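4.3 The Problem of the Second Dress

By the time a couple in our sample reached the seating chart, they had usually made their peace with the guest list. What they had rarely made peace with was the question of who would change clothes, when, and in front of whose aunt. We turn to this now, having put it off for two sections, much as our respondents did.

The two towns differ less than their wedding planners would like. In Flokside, where most receptions take place in one of two halls on the same street, the bride changes once, between the soup and the speeches. In Lokusa, further up the valley and convinced of its own restraint, she changes once, between the speeches and the soup. Respondents in each town described the other's order as showy. Moon, in the first survey of the valley's receptions, treated the difference as a matter of kitchen schedules, and we have found little reason to argue with him. The soup in Lokusa is slow.

The second dress itself carries most of the meaning that families attach to the evening, and nearly all of the argument. In the interviews, mothers of the bride spoke of it as a continuation of the ceremony. Grooms spoke of it as a delay. One photographer in Flokside, who has worked the same hall long enough to have photographed the daughters of his early clients, called it "the twenty minutes when I eat." The women who rent out the dresses take a longer view. The Trịnh shop, which supplies both towns and is careful to favor neither, keeps a ledger in which every rental is entered under the name of the person who paid, and it is from this ledger that we learned how seldom the payer was the bride.

We coded 2,079 ledger entries. Of the weddings they describe, 200 were selected for follow-up by letter, and 39 families agreed to be interviewed at home. This is a poor rate of return, and we would like to blame the postal service, but several families wrote back at length to explain why they would not be talking to us. Those letters are treated as data in Section 5, with the insults removed. Most interviews were held in September, after the last of the summer weddings, when people in the valley are tired of receptions and more willing to be frank about them.

Three points came out of the interviews that the ledger could not have shown.

First, the second dress is chosen earlier than the first. Couples described long negotiations over the ceremonial dress, with visits to several shops, while the reception dress had been settled by a grandmother at some point before the engagement. "She had the color in mind," one bride told us. "She had it in mind when I was in school." Moon's survey missed this, his questionnaire having opened with the proposal.

Second, changing is not private. We had assumed, in drafting the interview guide, that the bride withdrew with a friend or a sister. In Plultholm Hall, the larger of the Flokside venues, the changing room is also the coat room, the route to the kitchen, and the place where cash envelopes are counted. Several respondents recalled being buttoned up by a relative who was at the same time adding up figures out loud. It was considered bad manners to listen and worse manners to forget the total.

Third, the groom's clothes have begun to matter. A second jacket appears in the later part of the ledger, at first as a free addition and then, once people had come to expect it, at a price. Older respondents disapproved. The younger ones mostly had no opinion until we asked, after which they had strong ones. We suspect that we have raised the demand for jackets in Lokusa and apologize to the fathers concerned.

None of this supports the view, common in the planning guides, that the valley reception is a fixed sequence handed down whole. The order of events was rearranged often and for small reasons: a late bus, a borrowed sound system, an uncle who would leave at ten. What held steady was the insistence, afterward, that it had always been done that way. Couples married three years apart gave us different sequences with the same certainty, in two cases from the same sofa.

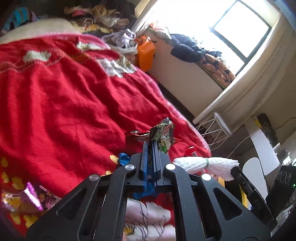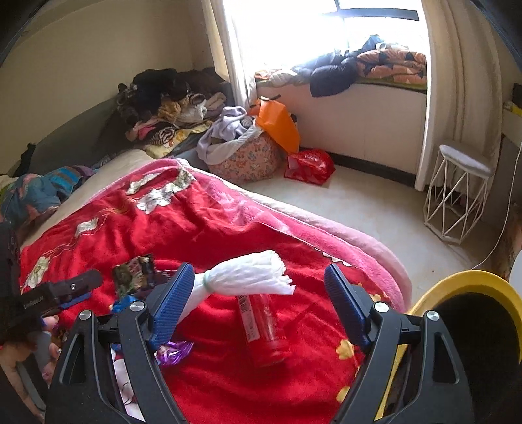 Figure 4. Two views with a black hand-held gripper. First: a green-and-white snack wrapper between the fingers. Second: a red blanket, with a translucent red bottle and a white bundle held by a pale green band.

We return to the jackets in Section 4.4, where the matter of who keeps them is taken up along with the leftover cake.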